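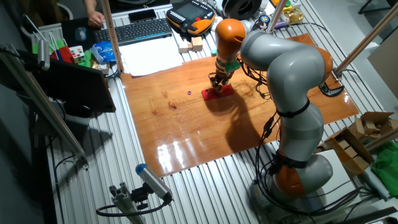
Progress Report No. 3: Hillow Watershed Well Sampling
Submitted to the Zendale Fund
March 5, 2021

Summary
Sampling of private wells in the Hillow watershed is on schedule. Of the 4,000 wells listed in the county register, 1,842 have been sampled for nitrate, total coliform and specific conductance. Remaining sites are mainly in the upper valley, where access roads were closed for part of the winter.

Field work
Two crews worked from the south end of the watershed northward. Owners who did not answer the first letter received a second one with a return card. Wells with no working tap ahead of the softener were skipped and coded separately — they will be listed in an appendix to the final report.

Laboratory
Nitrate analysis is done by Muteck under the existing contract. Holding times were met for all batches except one, which arrived above the temperature limit and was rejected. The 24 wells in that batch will be resampled at no charge to the grant. Field blanks were below the reporting limit.

Data
Well depths were taken from driller logs where available. Logs are missing for around 400 of the sampled wells, mostly older dug wells, and depth for these is recorded as unknown. The location file was moved to the new county grid, and duplicate parcel numbers were removed.

Budget
Spending on mileage is under plan. Spending on bottles and shipping is over plan due to a price increase from the supplier, Wanigasekara. We request approval to move the unspent mileage funds to supplies. The total award does not change.

Next period
Upper valley sampling resumes at the end of March, road conditions permitting. Result letters to owners in the lower valley are being printed now.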